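Home | Projects | Minutes | Contacts | Search

Zovetero software group
Minutes of the meeting held on Monday, April 4, 2022

Present: Beatrice Mohamedi (chair), Adhiambo Langat, Kheri Sang, Genalyn Cabrera
Apologies: Elibariki Ogola (at Cudstead)
Minutes taken by: Kheri Sang

1. Minutes of the last meeting

Agreed, with one change. Item 4 said the planner "now handles two arms". Adhiambo asked for this to read "now accepts a two-arm command". She said the first wording had already been quoted back to her by someone at Cudstead who thought the job was finished.

2. Tracking of the hand-held grippers

Genalyn reported on the new tracking build. It recovers the path of each gripper from its own camera, and the two paths are then put into one shared set of coordinates. She is happy with the single-gripper results. She is less happy with the pair, where the two paths drift apart over a long recording and the planner is then told that the hands are further from each other than they were.

Beatrice asked how much further. Genalyn said it depends on the room, and that she would not give a figure until she had something to measure against. Kheri pointed out that the draft note to Cudstead does give a figure. Genalyn said it came from the bench, with a marker board in view the whole time, and she had asked for it to be taken out. It is to be taken out.

There was some discussion of whether the drift matters. Adhiambo's view is that for picking up one thing with one hand it hardly does, and for passing an object between hands it ruins everything. Beatrice said we had been selling the second case for months.

3. Sorting task: small items into a box

The long item. We have 1,062 recordings in the sorting set. Willel, the labelling tool, marks the start and end of each grasp from the jaw opening alone. Kheri has doubts about this and said so at some length. With a block or a bottle the jaws close, stop against something solid, and the tool has a clean signal. Jewellery gives it nothing of the kind. A thin bangle or a cord barely holds the jaws apart, so a good grasp and a miss look nearly the same in the numbers.

Adhiambo added that a heap is a poor fit for the perception model anyway. It was built to find separate objects and put an outline around each. Give it beaded strands with a bracelet and a hair ornament in the same pile and it has to decide where one thing stops. It will always decide, and it never says it is unsure. The confidence score came out at 90 on outlines that took in two pieces at once. 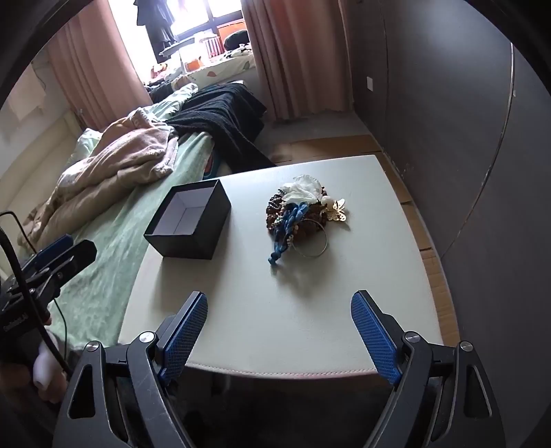
Genalyn thought this was a little harsh. The outlines do not need to be right if the policy learns straight from the pictures, and the newer policy does not use them. Adhiambo asked why, in that case, we are still paying for the outlines to be made. No answer was recorded. Beatrice asked for one by the next meeting.

Kheri then raised tangles. If one strand is lifted and the next comes with it, the planner has no idea that this has happened. It plans the move to the box as if it had a single small item and opens the jaws at a fixed height. A trailing end may still be over the rim at that point. He proposed a check after the lift: look again, compare with the view before, and stop if more has left the heap than was meant to. Genalyn said that would slow every cycle. Kheri said that he would take slow.

Agreed that the check is to be tried offline first, on recordings we already hold, before anyone touches the control loop.

4. Claims in the Lema summary

Beatrice read out the sentence "Lema generalises to any household setting". She asked who wrote it. It came from an earlier summary and had been carried over. The group could find no test that supports it. What we have is a set of recordings from a few homes and a policy tested in none of them. Daylight from a window is still a known problem for exposure, and the only fix to date is a setting that Elibariki changes by hand.

Adhiambo suggested "trained on recordings made in homes". Genalyn felt this undersold the work. Beatrice said it was true and would go in. Genalyn asked for her disagreement to be noted, and it is noted here.

5. Control timing

Kheri has moved the gripper commands to a separate thread. The delay between arm and gripper is now 40 milliseconds on his machine. He stressed the last three words. The machine at Cudstead runs an older build with logging left on, and nothing has been measured there. Elibariki had sent a message saying that it "feels quicker". The group did not think this could be used.

Adhiambo asked whether the recorded data had been shifted to match the new delay. It has not. Anything trained from now on would learn the old timing and be run on the new one. Training is on hold until this is sorted out – Genalyn to tell Elibariki today, as he had meant to start a run overnight.

6. Demonstration in July

Cudstead would like a live two-arm demonstration of the sorting task. Beatrice is against it as things stand. Genalyn is for it, on the grounds that a date makes people finish things. Kheri asked what we would show if the drift in item 2 is still there, and Genalyn said one arm. Adhiambo said that one arm putting large objects in a box was what we showed last time.

Left open. Beatrice will tell Cudstead that we can't confirm, and will not offer a reduced version unless they ask for one.

7. Any other business

Willel version 2 asks for a login every time a file is opened. Kheri to complain again.

Actions

Genalyn Cabrera: remove the drift figure from the draft note; tell Elibariki that training is on hold; explain what the outlines are still used for.
Kheri Sang: try the after-lift check on existing recordings; get timing from the Cudstead machine with logging off.
Adhiambo Langat: reword the Lema summary; pick out recordings where the grasp label looks wrong and pass them to Kheri.
Elibariki Ogola: write down the exposure settings he changes, and when.
Beatrice Mohamedi: reply to Cudstead about July.

Date of next meeting to be fixed once Elibariki is back.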